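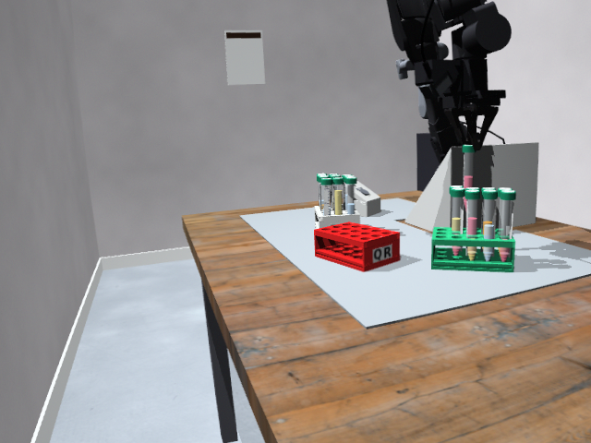
Reading time: 4 min

Club Talk > Rackets and Strings

Coming back after a long layoff, what tension?

**meenakshi_v**
Hi everybody, I've been reading this board for ages and finally made an account, so hello from Grulia! I played on my college team (a long time ago, let's leave it there) and then life and kids and a bad shoulder got in the way. Last fall my neighbor Sumathi Naidu talked me into hitting with her on Wednesday evenings at the Reddy Courts and I fell in love with the whole thing all over again.

My old Granholm still has the strings it had when I put it in the closet, so they have got to go. Back then I always strung at 62 pounds, full bed of Stestska, the stiff one in the gray packet, and I never thought twice about it. Should I just ask for the same again? My shoulder is fine most days but my elbow has started grumbling after the second set. I'd like to be ready for the doubles ladder in March.

Thank you in advance, and sorry for the long post. They'll probably all be long.

**baselinebert**
Welcome! Please don't put stiff string in at 62 with a sore elbow. I did that for years out of stubbornness and ended up sitting out a whole summer. Get a soft multifilament, go down into the low fifties, and see how you feel after a couple of weeks. You'll get more depth for less work, and at our age (I'm assuming, forgive me) that's a gift.

**V_DSouza**
I'm going to disagree with Bert a little, and he knows I do it with affection. I string for folks at my club and the people who drop ten pounds in one go are the ones back at my door by the weekend saying the ball is flying over the fence. Meenakshi learned to swing with a tight string bed. If she takes a full cut, and it sounds like she does, she's going to start steering the ball, and steering is murder on an elbow. I'd change the string first and bring the tension down a bit at a time. 57 or 58 in a multi will feel like a feather bed compared to what she had.

Venkatesh

**baselinebert**
Venkatesh, I have never once hit your fence. The fence at the club is a different story. But come on, she's coming off years of not playing. Whatever she learned in college, the muscles have forgotten half of it. Why not start soft and work up if it feels wild?

**V_DSouza**
Because then she pays for two string jobs before she's found anything, and she does with mine too, so okay, you have me there.

**sliceandpray**
Has anyone asked about the grip? I had elbow trouble for the longest time and blamed strings, blamed the racket, blamed my doubles partner. I was playing with a handle a size too small and squeezing it to death. A fresh overgrip built it up enough and things calmed down in a month or so. Might be nothing in your case, but it's cheap to try.

**meenakshi_v**
You are all so kind! I put a new overgrip on over the old leather last night while dinner was in the oven and it already feels friendlier. The leather was slick as a plate. I do squeeze, Sumathi has been telling me that since the first evening and I've been telling her to mind her own backhand.

Question for Venkatesh: can the racket itself be too old? It spent a lot of winters in an unheated closet.

**V_DSouza**
Look hard at the grommets, the little plastic sleeves where the string comes through. If they're cracked or gone brittle, have them replaced before anyone puts tension on the frame. Run a fingernail around the inside of the hoop too, feeling for hairline cracks. Granholm made a solid frame in those days and I still see plenty of them come through with nothing wrong but the plastic.

**tharun_u**
Just chiming in as the guy who has broken more strings than anybody here. My aunt Rajeshwari plays one of those old Granholms, stiff as a barn door, and she uses soft string in the mains and a synthetic in the crosses. She's tried everything and that's the one she stayed with. I can't stand it myself, it feels mushy to me, but she beats me so take that for what it's worth.

**meenakshi_v**
Update for anyone still following! Grommets were cracked in a couple of spots, so the shop changed the strip. I went with multifilament at 56, which I think will annoy Bert and Venkatesh equally. First hit was lovely. I sailed a few long in the warmup and then forgot to worry. Elbow a tiny bit sore the next morning, but the ordinary kind of sore. I'm signing up for the ladder, and Sumathi has agreed to take the ad side.

**baselinebert**
56! I'll take it. Let us know how the ladder goes.

Comments (3)

Carol P.
I was a 60-pound girl too. Down to 54 now and I'd never go back.

drop_shot_dan
Still say Bert is right.

Lois
Does the overgrip trick work if you have small hands? Mine slides around already.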